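Speaker notes – "Moving In Is the Product"
Tamsin Mercado, resident services, Odera Apartments

(Clicker is in the side pocket. Water. Start before the slides come up.)

Hi everybody! I run resident services for Odera, which means I'm the person who gets the call when the elevator is full of somebody else's couch. I love this job and I'm going to talk fast, so wave at me if I lose you.

Show of hands – who here has rented an apartment in the last five years? Keep your hand up if you remember the countertops from the tour. Okay. Now keep it up if you remember the day you got your keys. (Wait. More hands will stay up than they expect. Let them look at each other.)

We spend so much on the tour. The model unit, the bowl of lemons, the cookies in the leasing office. Then the lease is signed and a lot of buildings go quiet until the first of the month. Two weeks of silence, and then a stranger with a key fob! I want to talk about those two weeks and the first evening.

SLIDE 2 – Who we are
Odera has 11 buildings and more than 800 homes, mostly one and two bedrooms. Older brick places and a couple of new ones by the river. Don't read the map out loud. Point to Grernari Court, that's where the story happens.

SLIDE 3 – The old welcome packet
It was 68 pages. (Hold it up, drop it on the lectern. It makes a good thud.) Pool rules for a building with no pool. A fax number. Rehema Magesa manages Grernari Court and she asked new residents what they'd read. Most said the page with the Wi-Fi on it. One man said he used it to level his fridge.

So Rehema and I took a packet apart and asked of every page, when would somebody need this? Trash days, the first night. How to book the roof grill, maybe June. Renters insurance, before the truck shows up, so it has no business being in a packet you get after.
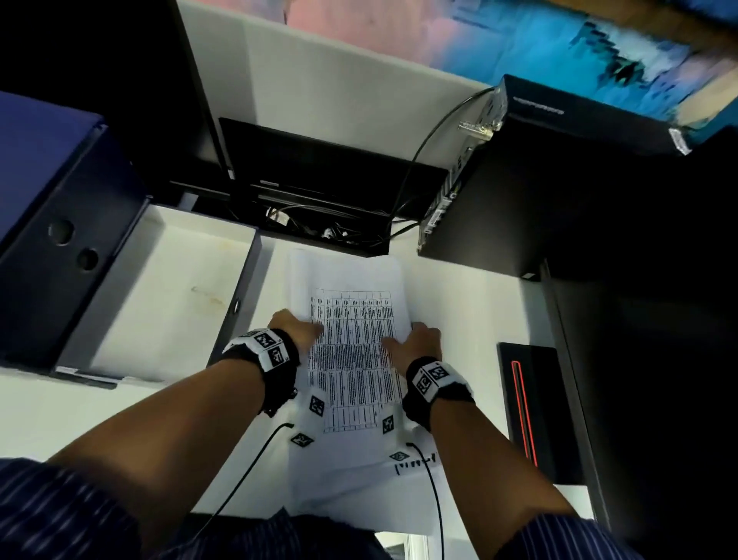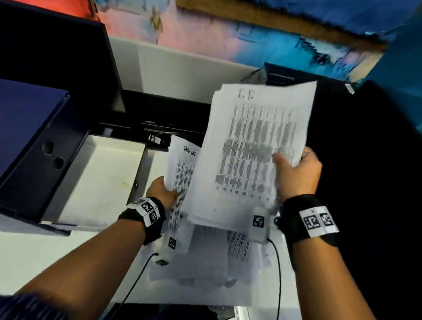

Grernari Court, 30 December 2018

SLIDE 5 – The three sheets
We ended up with three sheets of paper. I know, I know, everyone wants an app. We have the app too! But on moving day your phone is at nine percent and the charger is in a box marked KITCHEN.

Sheet one gets mailed out the week before. Elevator slot, where the truck goes, how to start the electric account.
Sheet two is taped inside the coat closet. Water shutoff, breaker panel, trash days, which laundry machines take cards.
Sheet three is the neighborhood. The staff write it and sign it. Idrisa Mussa on the front desk wrote so much about dumplings that we had to give him the back of the page.

(If anyone asks for copies, yes, take them, change the names, go for it.)

SLIDE 6 – The walk
Go slow here, this is my favorite part. When you get your keys, someone walks with you. We go from the curb to your door the way you'll really go with groceries in your hands. We try the mailbox. We try the thermostat. You lock and unlock your own door twice while we stand there like proud parents.

Dennis Sang in maintenance pushed for this. He was getting the same calls every evening from people who had just moved in – no hot water, and it's the handle that turns the other way. He'd much sooner show you at noon in the daylight. And then you've met Dennis! When something does break in February, you're calling a person you know.

SLIDE 7 – What went wrong
Say this part plainly. We booked walks too close together and people stood in the lobby with a cat carrier. We forgot evenings. We mailed sheet one to the new address. (Pause for the laugh.) All of it fixed now, except evenings, where we still can't cover every building.

SLIDE 8 – If you have a small team
Start with the closet sheet. You can write it this afternoon. Then do the walk for one building and see who turns up.

Thank Salim Wanyama, who let us try it at his place first and sat through every draft. Also thank Brakeo for the room and the coffee.

Questions. Likely ones:
– Roommates on different dates? Each one gets a walk.
– Pets? They come along.
– Does it work with Tradeck? We book the walks by hand on a shared calendar, so I can't say. Ask Salim, he's by the door.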